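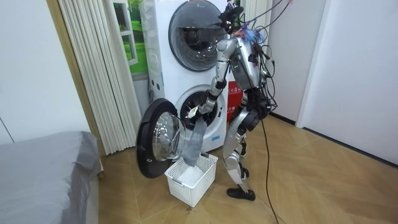
The Slow Road to Ilby

Theano Tzanetos wrote her first novel between loads of other people's sheets, and she would like you to know that she doesn't find this romantic in the least. She was fifty-three, she was running the linen side of her brother-in-law's guesthouse, and she had a story about two sisters who inherit a ferry ticket office and can't agree on what to do with it. It took her nine years. When Drutberg finally brought it out, the first printing was 1685 copies, a number she still recites the way other people recite their old phone number.

"I thought, who are these people going to be?" she told me over a plate of her very good almond cookies. "I could think of maybe forty, and that was counting cousins."

The cousins must have talked, then, because The Winter Timetable went back to press with another 4000 before the summer was out, and I have yet to lend my copy to anybody and see it again. (I am on my third. If you have one of the first two, I'd love it back!) It's a quiet book, full of soup and grudges, and it takes its time getting anywhere. The sisters, Marina and Fay, don't have a real conversation until page 90. By then you want it so badly that you could shake them both.

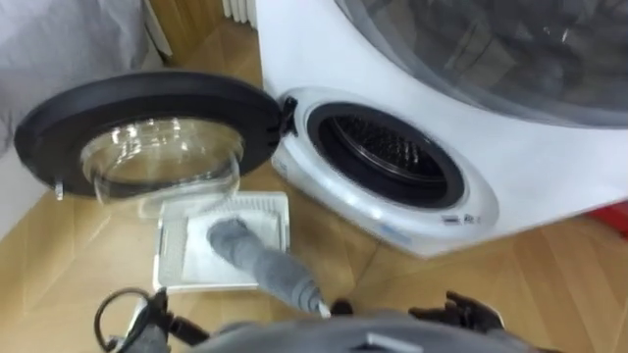
Her new novel, Ilby, comes out in June, and it follows a widower named Stelios who takes a job he is far too old for in a town where he doesn't know a soul. Tzanetos writes chores better than any novelist I can think of. There is a long passage in the second chapter where Stelios, who has never done his own wash, gets down on his knees in front of his late wife's front-loader and just looks in at the steel drum with all its tiny holes, and the thick black rubber around the opening, and tries to remember which way she used to turn the dial. It goes on for six pages. I read it twice on the bus and missed my stop, and then I called my father.

Her editor, Nektarios Galanis, admits he wanted to trim that chapter. They argued about it for most of a winter, mostly by postcard, and he lost. "She sent me one that only said no," he told me. "I have it over my desk." What he did talk her out of was a ghost, which she is still a little sore about, and a last chapter told by the dog.

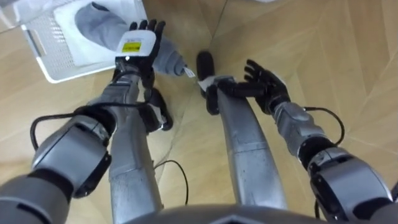

Where the town came from

There is no Ilby on any map, though readers who have seen early copies keep telling her they have been there. She built it out of three places - the port where she grew up, the hill village where her husband taught school, and a bus depot she once spent a very long night in. Gerasimos Sotiropoulos, an old neighbor of hers, drew the street plan on the back of a calendar, and she worked from it for so long that the folds wore through. The bakery is on the wrong corner in chapter five. She knows, and she'd be grateful if you didn't write in.

She is working on a third book now, in the mornings, at the same kitchen table. All she would tell me is that Fay is in it and that Marina isn't speaking to her. Then she wrapped up the rest of the cookies in a napkin and put them in my bag.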